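Putting the spring wreaths and table things away for the year

May 11, 2022

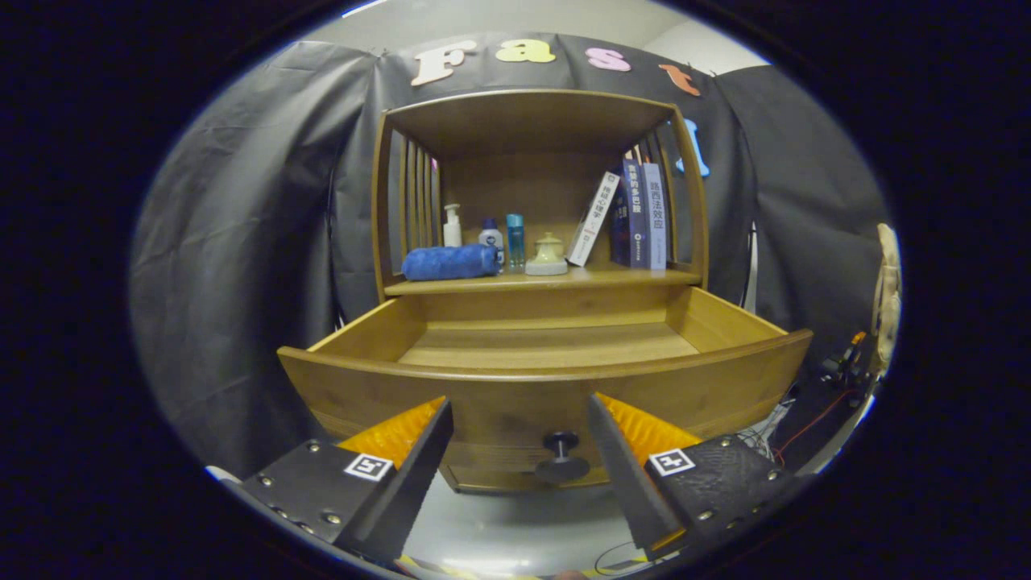
Storage & Sorting

The Easter decorations stayed up through most of April in our house, and by the time they come down I'm usually in a hurry to have the rooms back to normal. Ten years of rushing the job has cost me two wreaths, a set of painted eggs and a good linen runner, so I now do it in a set order and give it a whole morning.

Clean before you pack

Dust sets hard over a year in a box. Wipe pottery rabbits, egg cups and candle holders with a barely damp cloth and leave them out on a tea towel overnight. Painted wood should only be brushed, and an old make-up brush gets into the corners. Blown eggs want no water at all.

Silk and paper flowers can be cleaned with a hairdryer on its cool setting, held at arm's length. Do it outdoors. If the petals have gone limp, a few seconds over a steaming kettle will bring them back, but keep paper ones well away from it.

Table linen goes in the wash even if it looks clean. Sugar and white wine leave marks that don't show until the following spring, when they have turned yellow and won't shift. Don't starch anything that is going to be stored, as silverfish like it.

Wreaths

Never stack them. A wreath hung on a coat hanger inside an old pillowcase takes up very little room at the end of a wardrobe and keeps its shape. Tie it on with ribbon at the top only. If you have to use a box, pick one a bit deeper than the wreath and put crumpled tissue in the middle so the lid can't press down.

Real twig wreaths dry out and shed. Mine live in the spare room, as the loft gets too hot in August. Moss can be refreshed with a light misting when it comes out again, so there's no need to fuss over it now.

Eggs and other breakables

Egg boxes are the right size and cost nothing. Put a scrap of kitchen paper in each cup first. For eggs on strings, wind the string round a bit of card and tuck it in beside the egg, otherwise you will have one large knot by next year.

Glass goes in the bottom of the box and anything light goes on top. Fill the gaps. It's movement that breaks things, and a half-full box gets shaken about far more than a full one.

I have used the divided boxes from Velia for three years now and they have held up well. The lids on the Jukex ones split at the hinge in the first winter. Wine boxes with the dividers left in are nearly as good as either.

Ribbon and bunting

Roll ribbon round a cardboard tube and pin the end. Sewing pins rust, so use a stainless one or a small piece of masking tape. Wired ribbon can be made up into bows and left that way, with a twist of tissue in each loop.

Bunting should be folded flag on flag like a concertina and held with a loose strip of cloth. Rubber bands perish and stick to the fabric. I lost a length of the Ashour cotton bunting that way and they no longer make the print.

Labels

Write on the end of the box as well as the lid, because the end is what you see on a shelf. Put down the room as well as the season: "Spring, hall and stairs" is much more use than "Easter bits". I keep a sheet of paper inside each one saying what is in there and what needs replacing. This year's says more floristry wire and 20 small hooks.

Lights need their own box. Test them before they go away, and tape the spare bulbs to the plug end.

What to leave out

Not everything has to go. Plain jugs, green glass and baskets will do for early summer with the chicks and ribbons taken off. I swap the yellow candles for cream and leave the hall table much as it was.

Anything that has stayed in its box for 3 springs running goes to the charity shop. Take it in February if you can, when they are looking for Easter stock.

Where to keep it all

Somewhere dry, dark and off the floor. Under a bed is fine. Garages are too damp for fabric, although metal and plastic will be all right if the lids fit properly. Drop a cedar block in with linens and sand it lightly each year to bring the scent back.

Filed under: Seasonal, Tidying, Linens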